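Filed under: workshop, robots, long evenings
9 min read

So the table-clearing arm has a name now. Candela started calling it Nander a couple of weeks ago because of a sticker on the secondhand power supply, and the rest of us gave in. Nander it is. If you're new here, I'm building a small arm that lives on a rail at the edge of a table and (one day, please) puts away the stuff people leave on it. There are five of us at the shared workshop on Trandum Street who poke at it on Monday nights, and tonight is Monday, 8 October 2018, and I'm writing this with solder flux on my sleeve and a cup of really terrible tea.

Let me start with the wiring, because the wiring ate most of September. I had run the encoder cables for the shoulder and the elbow in the same sleeve as the motor power. I knew better! I did it anyway, because the sleeve was already there and I wanted to see the thing move. For a while it moved fine. Then the elbow started reporting that it had jumped a few degrees whenever the shoulder worked hard, and the controller would try to correct for a jump that never happened, and the whole arm did this nasty little shiver. Patricio watched it for maybe a minute, put down his sandwich and said "noise." I spent three evenings looking at the code first. It was noise.

The fix was boring. Separate sleeves, shielded cable for the encoders, shield grounded at the controller end only, and a ferrite clamp on the motor side that may or may not be doing anything but I already owned it. The shiver went away. I also moved the controller board off the rail and onto the underside of the table, which means I no longer have to take the cover off every time a connector wiggles loose. Should have done that in the spring.

Then there was the belt. The base rotates on a printed pulley, and the first pulley I printed had teeth that were a hair too fat, so the belt rode up on them and every so often it would hop. I reprinted it with 4 walls and the tooth profile trimmed down, and it sits properly now. Baltasar lent me his calipers for this and I want it on the record that I gave them back. He also talked me into a proper tensioner, a slotted block with an M3 screw, and it took me one whole evening to draw something that looks like it should take ten minutes. But I can tighten the belt without removing the motor! I've been tightening it for no reason just because I can.

Okay, the part I wanted to write about, which is the simulator.

Imelda has been after me since summer to stop testing grasps on the real arm. Her argument is that I've stripped two gears and chipped a mug and learned very little from any of it. My argument was that simulators are a swamp and I would go in and not come out until November. We were both kind of right. I've been in the swamp for a few weeks, but I've now run 3000 grasp attempts without touching a screwdriver, and that's more than I'd have managed on the bench in a year of Mondays.

The setup is simple enough. I've got a white tabletop, a couple of plain walls, and a folder of household objects that get dropped into the room. I didn't pick neat ones. The real table at my house has never once had three cubes on it in primary colors. It has whatever my family put down on the way to doing something else, so I went looking for models with awkward shapes: thin bits, floppy-looking bits, things that sit in front of other things. I named the room Hosura because the folder needed a name and I was tired.
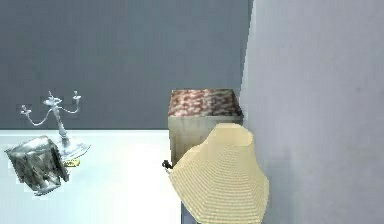 One of the Hosura layouts. The candelabra is my sworn enemy.

I mean it about the candelabra. It looks so grabbable! There's a nice slim stem right in the middle, and if you come in level and close on the stem you've got it, no problem. The planner doesn't see it that way. The planner sees three cups and a pair of lovely curving arms and goes straight for the nearest one, and then the whole thing pivots around the grip and the wide base swings out and sweeps everything near it. I've watched that base bulldoze its neighbors so many times that I hear a little crash in my head, even though the simulator has no sound.

The crumpled silvery thing next to it is a different kind of trouble. It overlaps the base from where the camera sits, so the segmentation likes to glue the two together. Both are shiny and gray, they're right up against each other, and the software decides it has found one very strange candlestick with a lumpy foot. And then there's that little yellow piece tucked in by the base, which for the first week didn't get detected at all. Marlene suggested I stop relying so much on color and lean on the depth edges, and that helped a lot with the gray-on-gray problem. The yellow bit still goes missing when the noise is turned up. I'm choosing to think about that later.

The big ribbed cone I actively like, though it blocks a good part of the box from this angle. All those fine ridges give the depth matching plenty to hold on to, so its shape comes out beautifully clean. The box is the opposite story: the planner can only see some of the front, so it has to guess how far down it goes, and for ages it was guessing wrong and trying to close the fingers on a piece of box that was really cone. What I do now is make it treat anything hidden as solid until it's had a look from a second angle. Slower, but it stopped ramming things.

With the hidden-stuff rule and the depth edges in, and the grasp scoring changed so it prefers to hold things near their center of mass, the last batch came out at 82 percent. I did a small dance. Candela pointed out that this still means the candelabra lands on the floor on a regular basis, and that she would not be letting Nander anywhere near her grandmother's dishes. Fair!

I should say something about the gap between the simulated arm and the real one, since a couple of you asked last time. It's big. My simulated joints have no backlash at all, and my real wrist has enough that you can feel it with a fingertip. I've added random slop to each joint in the model and the numbers dropped, as they should, and that 82 is with the slop on. Friction on the finger pads I'm just guessing at. The pads are silicone cut from a baking mat, and how grippy they are depends on how recently I've wiped them. If anybody has a decent way to measure that with kitchen-level equipment, the comments are open.

Camera mounting is next. Right now the depth camera is on a gooseneck clamp that droops over the course of an evening, so the calibration I do at seven is garbage by nine. Patricio has some aluminum extrusion left from his Rivadeneyra enclosure (the one with the sliding door, I wrote it up in the spring) and he says I can have it if I help him carry the lathe. I have seen the lathe. I'm thinking it over.

After that I want to try the first real pick since the rewiring, with something soft and cheap. Imelda votes for a rolled-up pair of socks. Baltasar votes for a full glass of water, but he always does. Socks first, and then I'd like to find a real candelabra at a thrift store, something with arms and cups and a big flat base, and see if the actual arm makes the same dumb choice that the pretend one did. If you've got one in your attic and you're near the workshop, bring it by on a Monday, we're there till they turn the heating off.

Oh, and the parts list from the last post had the wrong belt width. I've corrected it. Sorry to the person who ordered 2 of them.

Get new posts by email. No spam, unsubscribe whenever you like.
This site uses cookies to remember your preferences. By continuing to read you agree to their use. OK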